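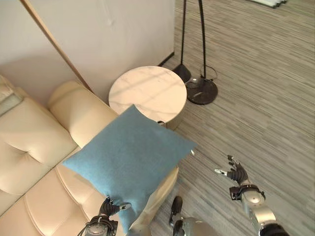
Bovidside sitting room, December, started a little after nine in the morning. Today was meant to be the day I finally settled the soft furnishings for this room, and I got most of the way there, so I want to get it down while it is fresh for whoever picks it up next. The sofa is the cream leather one with the fat rolled arms and the tufted back, and I have grown very fond of it, but my goodness it is a slippery thing to dress. A smooth leather seat gives a cushion very little to hold on to. The blue square one has a slightly fuzzy, felt-like face, and I had hopes that the fuzz would help it stay put. It does help, a little.

What I tried first was standing it on one corner in the angle between the arm and the back, the way they do in magazines. It looked lovely for as long as it took me to walk to the door. Then I laid it flat against the arm with its bottom edge pushed well down into the gap behind the seat, and that held through lunch, with people sitting down and getting up again as they normally would. I would call that the standard position from now on. Please don't karate-chop the top of it. I know some of you like the look, but the filling bunches into the corners and it takes me ages to coax it back.

The color is the part I am happiest with. Against the cream it reads as a soft teal in the morning and goes nearly gray by late afternoon, and it sits nicely with the gray stripe in the carpet without matching it too closely. I had the mustard one from the Motedar box out for comparison and it simply shouted. Back in the box it went.

A note on the side table. I like the round white marble top very much next to the black lamp stands, and against a plain wall the whole corner looks calm and a bit grown-up. I did shift the table 2 inches toward the wall, so that an elbow on the arm of the sofa doesn't find it. If it looks wrong to you, move it back and write it here.

Leather care: I wiped the seat and arms with the Tikness cleaner, 83 ml in a bowl of lukewarm water, and went over the deep creases in the back with a dry cloth wrapped around a finger – slow going, and rather pleasant with the radio on. The bottle holds 300 ml when full, so there is enough left for a couple more goes. We need to order another before the Birkett rooms are done.

Still to do: find a second cushion in something paler, try the two together at the same end, and steam the cover on the blue one, very lightly, with a cloth in between. I left the sample swatches in the top drawer, under the tape measure.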